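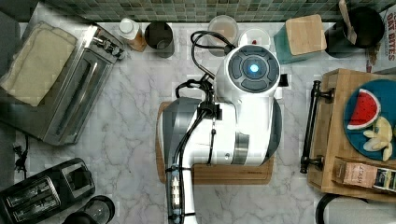 How to Clean and Oil a Wooden Chopping Board

Issued by Grandon Household Advice. Text by Huiling Qian.

We use cookies to improve your visit. Accept all | Manage settings

These instructions apply to solid wood and bamboo boards in ordinary domestic use. Painted or varnished boards should not be oiled.

1. Scrape off any food and wash both faces with warm water and a little washing-up liquid. Do not soak the board or place it in a dishwasher.

2. Rub stains with coarse salt and half a lemon. Leave for 6 minutes, then rinse.
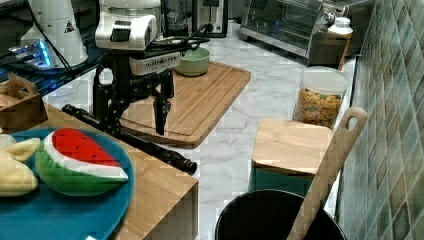
3. Dry with a clean cloth and stand the board on its edge overnight. Oil applied to damp wood will not sink in evenly.

4. Apply food-safe mineral oil with a soft cloth, working along the grain. Allow 40 minutes, wipe off the excess and repeat. Two coats are sufficient for most boards.

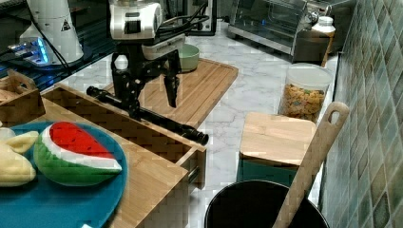 Storage affects the life of a board as much as cleaning does. Keep it away from ovens and radiators, and allow air to reach both sides. Boards with slats, such as the one lying on the marble-patterned worktop, need a soft brush between the slats before oiling. Repeat the treatment whenever the surface looks pale or feels rough.

Page reviewed 30th May.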